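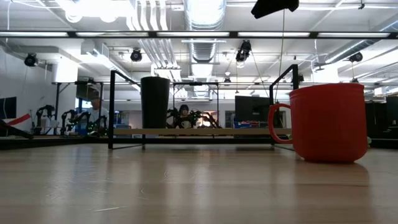 Accueil > Atelier > Entretien mécanique > Karting et monoplace

Juin – par la rédaction de l'atelier Gornis

Purger le circuit de freinage d'un kart de location ou de compétition

La pédale s'allonge au fil des séances : le liquide a absorbé de l'humidité ou une bulle d'air s'est logée dans l'étrier. Une purge complète demande 40 minutes à deux personnes, un peu plus sur les châssis Trumdale, dont le maître-cylindre est monté très bas.

Matériel : clé à œillet de 7, tuyau transparent souple, flacon gradué, chiffons non pelucheux, liquide neuf de la norme indiquée sur le bouchon du réservoir. Ne pas mélanger DOT 4 et DOT 5, ce dernier étant à base de silicone.

Caler l'arrière du kart de façon que la vis de purge soit le point haut de l'étrier. Remplir le réservoir, brancher le tuyau et plonger son extrémité dans un fond de liquide. Un opérateur appuie lentement et maintient ; l'autre ouvre d'un quart de tour, referme, puis annonce le relâchement. Répéter jusqu'à disparition des bulles – sept cycles suffisent en général. Surveiller le niveau tous les trois cycles.

Le liquide attaque la peinture et certains plastiques. Rincer à l'eau claire toute projection, puis sécher.

Sur les étriers Manalo, la vis est en aluminium : serrer au couple prescrit, jamais au jugé. Remplacer le joint de bouchon s'il est gonflé.

Contrôle final : pédale enfoncée pendant une minute, aucune dérive ni suintement. Premier tour à allure réduite. Noter la date de purge sur la fiche du châssis.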